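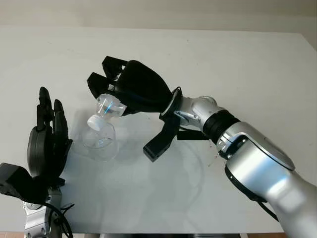
Why did I ever move to Zolinwood? For the ferry, and the ferry quit running in January.

So there I was, 55 years old, stuck on an island with 300 goats and one bakery! I wrote the harbor office - twice - and got back a bill for $200. Mooring fees. I don't own a boat! (I do now. If I was paying for the spot, I figured I'd use it.) She leaks a little, and tomorrow we're going to the mainland for decent coffee.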